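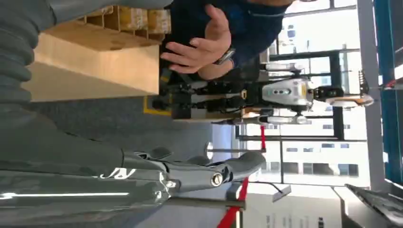 Husora has asked everyone who works with its humanoid robots to leave them resting in their support frames for now, after one of the machines at the Bemham demonstration hall lost power to a leg and sat down a good deal faster than it was supposed to. We're very glad to report that no one was hurt, and that the hall itself stayed open through the afternoon (the coffee counter, too, for those who wrote in to ask).

The trouble came in September, shortly after lunch, during a walking session that regular visitors will know well. The robot had taken a few steps when its left knee went slack, and it dropped 5 inches before the safety straps caught it and held. Staff pressed the stop button, moved visitors back behind the ropes and called in the engineers from Yuen, the company that makes the knee units.

Yuen's people traced the fault to a small connector inside the joint, which had worked itself a little looser with each session until the motor lost its signal altogether. The part is supposed to be checked after every 100 hours of walking. The checking schedule had been copied over from an older model, though, and on that one the connector sits somewhere else entirely, so the inspection had been passing over the very spot that mattered. Yuen has now rewritten the page and shortened the gap between checks to 60 hours, and it is sending out a locking clip that can be fitted in a few minutes with ordinary hand tools.

There's a second change that visitors will notice right away. The hall is moving its rope line back 2 yards whenever a robot is walking, and staff will keep to the same distance unless the machine is powered down. Arm and hand demonstrations aren't affected and will go on as usual.

Jaretti, which runs the hall, says anyone who had booked a walking session may keep the ticket for a later one or have the money back at the front desk, whichever suits them better. Walking will start again once the new clips are in and Yuen has signed off on each machine.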